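Maltetti: A Task Planning and Grasp Verification Layer for a Tabletop Robot Arm
Student Project Report
Department of Computing and Control, Tasside
December 2023

Abstract

The report presents Maltetti, a software layer that places a task planner and a grasp verification step between a camera-based object detector and the joint controller of a small robot arm. The work was carried out as a group project at Tasside. The existing control package, Mai, was able to move the arm to a given pose and to open and close the gripper, but it held no record of what the arm was meant to be doing and did not check whether a grasp had been made. Maltetti adds both functions. On the final test set of 100 pick attempts, 80 were completed without operator input.

1. Background and aims

Mai was written by an earlier project group and has been in use in the Trivley teaching laboratory for several years. It accepts a target pose in the coordinate system of the arm base, works out the joint angles, and sends them to the servos. Its behaviour is predictable and its source code is well commented, and the group decided at the outset that it should be left unchanged as far as possible.

The main weakness of the existing arrangement lay above Mai. Each demonstration was a fixed script. If an object slipped, or was placed a little to one side of where the script expected it, the arm completed its remaining movements with an empty gripper and reported success.

The aims agreed with the department were as follows:
to replace fixed scripts with a planner working from the objects detected;
to detect a failed grasp before the arm leaves the pick position;
to record every decision in a form that can be read after a run.

Improving the object detector was outside the scope of the project. The detector supplied with the laboratory was used with its default settings, apart from one change to the colour thresholds described in Section 3.

2. System design

Maltetti runs as three processes which exchange messages over a local socket. The first receives detections and maintains a list of objects, each with a position, an orientation, a colour label and a confidence value. The second is the planner. The third passes approved movements to Mai and returns the measured joint positions.

The planner is a state machine and does not perform a search. A search-based planner was written during February and worked on simple layouts, but its decisions were difficult to explain from the log, and the time taken to reach a plan varied a great deal. The state machine has five states: observe, select, approach, grasp and verify. A failure in the last state returns the system to the first, and the object concerned is given a lower priority so that the arm does not return to it at once.

Selection depends on clearance. For each object, the planner tests a set of gripper orientations and discards any in which the path of a jaw would pass through a neighbouring object or the rim of a dish. The remaining orientations are ranked by the distance between the jaws and the nearest obstacle. Objects in a dish are harder to plan for than objects on the open table, as the rim removes many of the low approach angles and objects inside are often in contact with each other.

The test layout used to develop the selection rule placed a green bar and a small black block together in a shallow blue dish, with a red cube on the table beyond the rim. The two objects in the dish are close enough that the detector sometimes returns them as one region. When the jaws are brought in over the dish they also hide part of it from the camera, and the planner must therefore rely on the last complete observation until the arm has withdrawn.

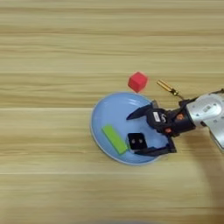
Why the planner should trust an old observation at all was the first point put to the group at the interim review, where it was argued that a position recorded before the approach is only a guess once a jaw has touched anything. The group accepted the point. In the version reviewed, an observation remained valid until a new one replaced it. In the present version every observation carries a time stamp and expires after 800 milliseconds of arm movement within the dish area. Once it has expired, the planner may finish closing the gripper or withdraw, but it may not begin a new approach.

3. Grasp verification

Verification uses the servo position reported by Mai after the close command. If the jaws stop before the fully closed position, an object is assumed to be between them. The stopping position is compared with the expected width of the selected object, and the grasp is rejected if the difference is too large.

The method is simple and has one known fault. The green bar can be gripped across its width or near one end at an angle, and the second case gives a reading close to that of the black block. The planner was for a time recording successful picks of the wrong object. A second check was added in which the arm lifts slightly, moves clear of the dish and requests a fresh observation. If the selected object is still reported in its former place, the grasp is marked as failed.

The black block also caused difficulty for the detector, as the shadow of the arm was at times labelled as a black object. The lower colour threshold was adjusted and a maximum area was set for black regions. Both values are stored in the configuration file and will need to be set again if the lighting is changed.

4. Testing and results

Testing consisted of 100 pick attempts using the same set of objects in varied positions. Objects were moved by hand between attempts, and the operator did not intervene once an attempt had started. An attempt was counted as complete if the selected object was lifted, verified and released at the target position.

Of these attempts, 80 were completed. The same layouts were then run with the verification step disabled, and 29 fewer attempts were completed. Most of the difference came from attempts in which the first grasp failed and the full system made a second one. The remaining failures of the full system were largely due to merged detections in the dish, for which the planner found no orientation with enough clearance and stopped as designed.

The log proved more useful than had been expected. Each entry gives the state, the selected object, the rejected orientations and the reason for each rejection. Two errors in the conversion between camera and base coordinates were found by reading the log alone.

5. Limitations and further work

The clearance test treats every object as a box and takes no account of height beyond a single fixed value. Tall objects have not been tested. The expected widths are entered by hand, and an object missing from the table of widths is ignored by the planner.

The group recommends that a future project separate merged regions before they reach the planner, either by a change to the detector or by a small pushing movement that parts the objects. The pushing movement could be added as a sixth state without changes to Mai.

The source code, configuration files and complete logs have been placed in the Trivley laboratory repository. The calibration procedure must be run after the camera mount is moved, and the instructions for it are included in the same directory as the planner.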